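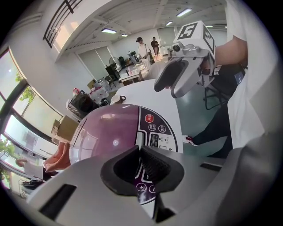 How to descale an electric kettle

Hard water leaves a chalky crust on the base of a kettle. Descaling takes less than an hour and needs only white vinegar.

What you need

White vinegar
Water
A soft cloth

Steps

1. Unplug the kettle and let it cool. Tip out any old water and loose flakes.

2. Fill it halfway with equal parts vinegar and water. The base should be well covered.

3. Bring it to the boil, switch it off at the wall and leave it for 40 minutes. Open a window -- the smell is strong.

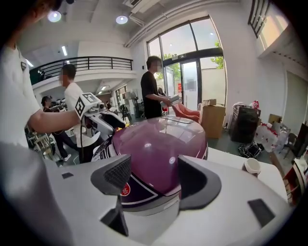

4. Pour the liquid down the sink and wipe the inside with the cloth. Don't use steel wool, as it scratches the base and scale grips the scratches.

5. Rinse well, then boil a full kettle of plain water and throw it out. Repeat if you can still smell vinegar.

If the spout filter lifts out, soak it in a cup of neat vinegar while you wait. An old toothbrush gets the last bits off the mesh.

Bore water is harder on a kettle than town water. Archie Nisbet at Prunurwood is on a bore and does his every 5 weeks.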